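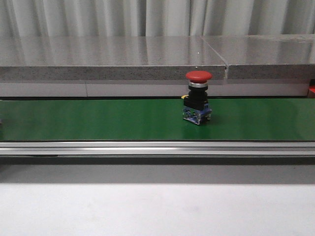 Gravestones can't be wrong, Etelka Orbán wrote to us, as a stone costs too much for anyone to let a mistake through.

We're not so sure. Stone is hard and heavy and lasts a long time, and that makes it feel very serious. But a person decided what to write on it and another person carved it, and people get things wrong every day. A mistake cut into granite is still a mistake. It's just harder to rub out.

So how much of a gravestone should you believe? Let's go through one bit at a time.

The name

Usually right, but look carefully. Until fairly recently lots of people couldn't read or write, and they didn't mind much how their name was spelled. The vicar wrote it one way and the schoolteacher wrote it another. There is a family plot at Stunden where the surname is spelled two ways on the same stone, once with one T and once with two. Which is right? Possibly both. The family may have used whichever one they felt like.

Sometimes the name on the stone isn't the name on the birth certificate either. A woman everyone called Polly might have been christened Mary. A man who hated his first name may have quietly dropped it when he was ten. If you are looking for a great-great-grandparent and can't find them, try their middle name before you give up.

The age

Be suspicious here. If a stone says someone died aged 79, who told the stonemason? It can't have been the person who died. It was probably a son or a daughter or a neighbour, and they may have been guessing. A long time ago people didn't need to know their exact age in the way you do. They had no passport and no online form asking for a date of birth, and many never had a birthday party.

You can sometimes catch people guessing. When historians look at old records they often find too many people who are exactly 40, exactly 50 or exactly 60, and not enough who are 41 or 59. Did people really prefer to die on a round number? Of course they didn't. Somebody rounded it off.

Watch out too for very, very old people. Old churchyards and old books have a few who were supposed to have lived to 130 or even 150. Nobody whose age has been properly checked has ever got near 130. When you see a number like that, ask to see the proof. There won't be any.

The dates

Mostly good, with traps. A stone might be put up years after the funeral, when the family had saved enough money, and by then they might be muddled about the year. Some carvers mixed up a 3 and an 8. Wind and rain can do that too, by wearing away one side of a number until it looks like a different one.

There's another trap that catches grown-ups. In England before 1752 the new year officially began on 25 March. Somebody who died in February might have one year on their stone and what looks to us like the wrong one. Some stones give both years with a line between them, which is very helpful of them.

The kind words

"A loving father." "A friend to all." "Never spoke a cross word."

Never? Not once? Not even when he dropped something on his foot?

The words on a grave are called an epitaph, and you should read an epitaph in much the same way as a birthday card. The people who wrote it were sad and wanted to say something kind. They weren't giving evidence in court. That doesn't make them liars. They might have meant every word, and he might really have been a loving father. But the stone doesn't prove it, and if you wanted to find out you'd have to look somewhere else, such as letters, diaries or newspapers.

Be extra careful with rhymes. Many were chosen out of a book of verses that the stonemason kept in the shop. If you find the same four lines on 19 graves in one churchyard, they don't tell you much about any of those 19 people. They tell you what was in the book.

The pictures and carvings

A lot of nonsense gets talked about these. You may have heard that you can tell how a soldier died by looking at the statue of his horse. One hoof up means he was wounded, two hooves up means he died in battle, and all four on the ground means he died in bed. It's a lovely idea. There is no such rule, and plenty of statues don't follow it. The sculptor picked whatever looked good and didn't fall over.

Skulls are another one. People say a skull and crossbones means a pirate is buried underneath. In Britain it nearly always means that the grave is old. Skulls were a common way of saying "everybody dies one day", and they were put on the graves of bakers and farmers and quite respectable grandmothers. Pirates, as a rule, didn't get a nice stone.

A broken column is often said to mean a life cut short. That one does seem to be true a lot of the time. But check the dates on it, and check that it was carved broken and didn't just get broken.

Is anyone even under there?

Not always! Some stones are memorials to people lost at sea or buried in another country. Look for the words "in memory of" instead of "here lies", although even that isn't a perfect clue, as many people used "in memory of" for ordinary graves as well. Stones get moved, too. When a churchyard is tidied up, the old ones are sometimes lined up along the wall, and the people stay where they were.

How to check

Read the stone and write down exactly what it says, including anything that looks like a mistake. Don't scrub it or scratch at it with a stick, as old stone crumbles easily. Shining a torch from the side can make faint letters show up. Then look for a second source. The burial register is a good one. So is the census, if the dates fit, or a local newspaper at the library.

If two sources agree, ask whether one copied the other. If they don't agree, write both down and put a question mark in the margin.

Words to know

Epitaph: the words written on a grave about the person who died.
Register: a book where burials, weddings or baptisms are written down.
Mason: a person who cuts and carves stone.
Source: the place a piece of information came from.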